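Bins on Wheels: speaker notes
Brikcombe, 30 minutes

1. Start with the cart
Ask who has walked the whole stockroom for one small part. (Hands up, wait for it!) Then tell the Cloltia story, all 68 trips of it. Point out the casters and the open tops. I love open tops, you just look in and grab!

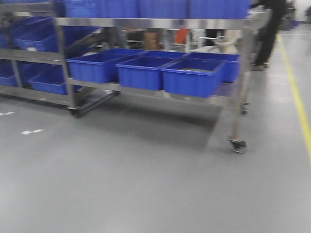 2. Same blue, every shelf
Ah-rin So talked me into one color, and I'm so glad she did. Rack or cart, a bin is a bin, and labels do the sorting.

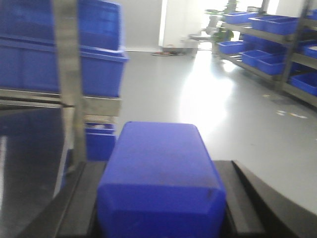
Brândușa wanted lids in November, so mention her trial: 56 lids bought, 33 still in use. Then questions, and pass the sample bin around.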